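Gripper fingers for a student project -- what should we print them in?
Posted Oct 10, 2019 by nmunshi

I help with the robotics club at Bremville and we're building a pair of hand-held grippers for our class project, Kornik. We have 15 kids, one printer and very strong opinions. 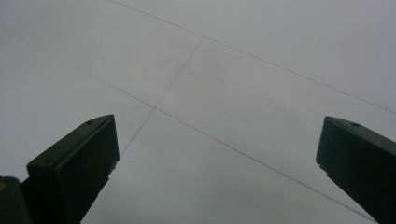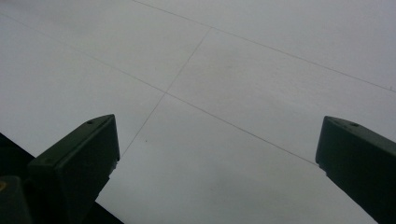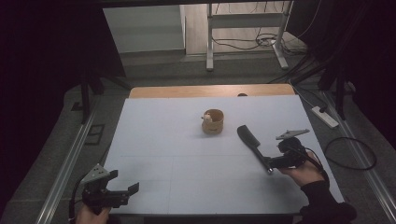 How thick should the fingers be so they don't flex when a kid squeezes hard?

Leandro Navarrete
Go with 5 mm walls and print them lying on their side, so the layers run the length of the finger. We did ours at 12 percent infill in March and they bent like noodles -- more walls fixed it, more infill didn't do much.

tisov_dad
PETG. PLA got brittle on us. Also check your screws!!

nmunshi
Thanks, both! Trying the sideways print tonight. Leandro, did you glue anything on the inside for grip, or leave it bare?

Leandro Navarrete
Bare at first, then thin rubber sheet. Double-sided tape held it fine.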